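Ticket: Kitchen unit stops mid-cycle when loading dishwasher, second floor
Site: Povel building, staff kitchen
Opened by: Anouk Kramer
Assigned to: Teófilo Londoño
Priority: Normal
Status: Open, awaiting rota decision

Reported fault
The unit stops with an arm extended over the lower rack and waits for confirmation. It doesn't time out. Staff then finish the load by hand, and the unit logs the job as abandoned. Worst after lunch. Happened on most working days since the April software update.

Monday, May 25, 2020

09:40 — T. Londoño
Pulled the job log. All 20 stops on record have the same code, "placement unconfirmed". No motor faults, no grip faults. The arm reaches the rack and then declines to let go. Cups and beakers only. Plates are not affected.

10:15 — T. Londoño
Checked the rack. Runners are fine and the wheels turn freely. The rack can be pulled out to two different depths and still look fully open to a person. The unit expects the further one. If the rack is short of that, the tine positions don't match its stored map and it holds the item.

10:50 — A. Kramer
For information: the rack is pulled out by whoever emptied the machine last. There is no instruction saying how far. Before the unit came, the person on kitchen duty opened it, loaded it and shut it, so it never mattered.

11:30 — T. Londoño
Ran the job under supervision with the rack fully out. Play food left in the left-hand basin, as it is used for the sorting jobs and the unit is set to ignore that side. Speed reduced to the lowest setting for the cup.
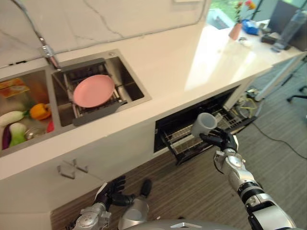
Repeated the run with the rack 8 cm short of its stop. The unit held the cup over the rack and raised the same code. Pushed the rack back out to full depth, pressed Resume, and it released. Did this twice more with the same result. I am satisfied the rack position is the cause.

13:05 — Abelardo Salazar (Facilities)
Can the unit pull the rack out itself? That was in the Bendska proposal as I remember it.

13:20 — T. Londoño
It can, but the step was switched off at handover because it was catching the door. Turning it back on needs a visit from Drorar. I have asked for a date. Until then the rack has to be set by a person.

14:10 — Iara Sepúlveda (Office Services)
I need to raise the staffing side. Kitchen duty was taken off the rota when the unit went live, and those hours were moved to reception. If somebody now has to set the rack, answer the prompts and clear abandoned loads, that is a duty again and it should be on the rota. At present it falls on whoever is nearest, which usually means Yesenia Montes.

14:35 — Yesenia Montes
Confirming the above. I get called away from the desk for it, sometimes in the middle of a phone call. I don't mind doing the rack. I would like it to be at a set time, and I would like to be shown what the prompts mean — the screen says "Resume or Release" and I have been guessing.

15:00 — T. Londoño
Resume makes the unit check the rack again and carry on. Release opens the hand where it is, so only use it if you are holding the item. I will put this on a card by the machine.

Interim steps
1. Pull the lower rack out until it stops.
2. Start the job from the panel.
3. If it halts with "placement unconfirmed", check the rack and press Resume.
4. If it halts again on the same item, hold the item, press Release and log it here.

Outstanding
Drorar visit to restore the rack step — T. Londoño
Rota entry for kitchen setup, 8 minutes after lunch — I. Sepúlveda
Check whether the Paredes site has the same setting switched off — A. Salazar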